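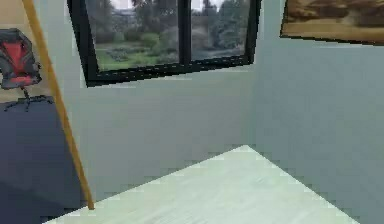
Render, black window frame with the lawn and trees outside.

12/25/19

Putty notes, continued from the November pages. Shop is quiet so I used the morning to go through the test sashes and write down where each batch stands before I forget which is which. The tape labels are already coming off. Next time scratch the batch letter into the bottom rail.

Reminder of what we are trying to settle. The Arnodthorpe sashes are old single glass, mostly in decent wood, and the putty that came out of them was hard as stone. We want a linseed putty that skins over quickly enough to paint before the sashes have to go back, and that does not wrinkle or pull away from the glass along the sight line. The ready-made stuff from Gudach is fine but very soft out of the tub and takes forever in a cold shop.

Batches so far:

A – Gudach straight from the tub, no additions. Control.
B – Ineck whiting with Peng raw linseed oil only.
C – same whiting, half raw and half boiled oil.
D – same as C with a little extra whiting kneaded in at the bench.
E – boiled oil only.

There are 13 test sashes altogether. A, B and C have three each, D and E have two each. All rabbets were primed with thinned oil the evening before, except one of the B sashes, which I left bare on purpose.

Today, by thumb:

A still dents with light pressure. Surface is greasy. No cracks.
B about the same as A, maybe a bit firmer at the corners where it is thin. The bare rabbet has gone chalky along the wood side and I could lift the edge with a fingernail. That one is done as far as I am concerned. The oil went straight into the wood.
C has a proper skin. Takes a fingerprint if you lean on it but springs back some. Clean line against the glass.
D has the same skin as C, dull surface, tooled better than any of the others. Small crack at one miter, lower left. Could be my tooling, I went back over that corner after it had started to set.
E is hard on top and soft underneath. Wrinkled on both sashes. I would not use it.

So it is between C and D. I lean toward D for the bottom rails, where the slump was worst, and C everywhere else, but that means two tubs open on the bench and somebody will mix them up. Could just use D throughout and accept slower kneading.

Big mix of C weighed 3,591 grams on the floor scale after kneading. It had rested overnight under oiled paper and was still a little sticky in the morning, so I dusted the bench with dry whiting and worked it again until it stopped coming off on my hands. The small kitchen scale is not to be trusted with anything over a couple of pounds. It drifts.

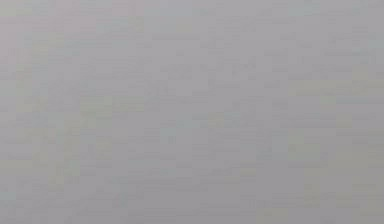 Render, light gray all over with faint blocks of tone.

Temperature by the racks was 69 when I came in and it stays close to that with the door shut. Please keep the door shut. The sashes nearest the door are behind the others and I think it is only the draft. I swapped one C sash to the far end of the rack today and will compare it with its neighbor.

Paint. Tried the oil primer on one C sash, lapping onto the glass a hair past the putty. It dragged a bit but covered. Did not try D. Want to leave D another few days so the crack has a chance to show what it is going to do – if it grows I will cut the corner out and redo it without touching it a second time.

Glazing points: the push-in triangles are running low. The box was more than 2,000 when we opened it, but a lot of them went on the floor. The diamond type for the point driver are no good on these thin muntins, they split one and nearly a second. Stick with the triangles and the stiff knife.

Cleanup: whiting on the glass with a dry brush, not a wet rag. The rag smears oil over the whole pane and then the primer will not hold at the edge. Oily rags go flat on the line outside, then in the water can. Found one balled up under the bench today.

To do:
check D miter crack
order triangles, and whiting if Ineck has the fine grade back
relabel sashes B and C before the tape falls off completely
ask Arnodthorpe which elevation they want back first
try C with a little less oil, one sash only

Left the heater on low.

Recent entries
Softening old putty with the steam box
Sash cord, cotton against blend
Primer lap tests on scrap glass
Sharpening the hacking knife
Rack layout for the back wall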